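Miltby Openwork

Miltby openwork is a kind of table lace from the small river town of Miltby, where it has been made at kitchen tables since 1922 or a little before. It grew out of curtain making, and for a good many years the two were sold side by side at the December fair, which is still the best place to go looking for an old piece.

Patterns

Flowers are the great favorite, and daisies above all, repeated row after row until the cloth is as long as the table needs. The pattern book kept by Dagim Gebru lists 154 designs, quite a few of them differing only in the border.

Daisy-like flowers on a tan, gold and white openwork tablecloth

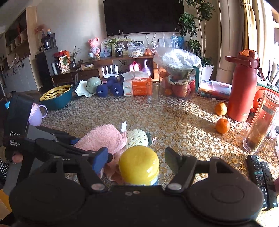
Care

Wash by hand in cool water, and dry flat on a towel.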